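Beltwood Lending Shelf: Progress Report, August
Prepared for the Istbridge Small Grants Fund by Tahmineh Akbari
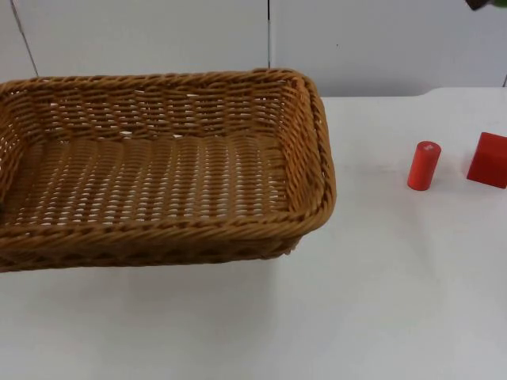
What is the grant paying for?

Baskets, mostly, along with labels and a second-hand trolley. The shelf lends household odds and ends to people who need them for a week and would prefer to give them back, and the baskets are what they go home in.

Spending so far

We have used 300 of the amount awarded. The bulk went on woven baskets with rounded corners, in the synthetic rattan. Senyo Quaye argued for plastic tubs, and his objection is minuted at a length he chose himself. The remaining 200 is set aside for the label printer, which Vakulenko has promised "shortly" since the spring.

How the baskets are doing

Small things are still the difficulty. Anything thinner than a pencil finds the gaps in the weave, and one set of crochet hooks came back over three visits. Antonina Hladun now sews cotton liners at home. She has finished 2 and has opinions about the corners. We plan to have 10 by the next report, if the corners allow.

Crumbs fall straight through the floor of the basket onto the table, so we wipe the table. I mention this only because your form has a box for "unexpected benefits."

Lending

Sewing kits go out most, then cake tins. The fondue set has yet to leave the building. Ximena Sepúlveda has moved it to eye level and written it a very kind card.

Changes to the plan

Opening time moves from 9 a.m. to 10 a.m., to match when people were turning up. Kanini Odera takes over the returns desk from me and has already found the missing whisk.

Still to do

Finish the liners. Chase Vakulenko. Agree on a replacement for the trolley, which steers left.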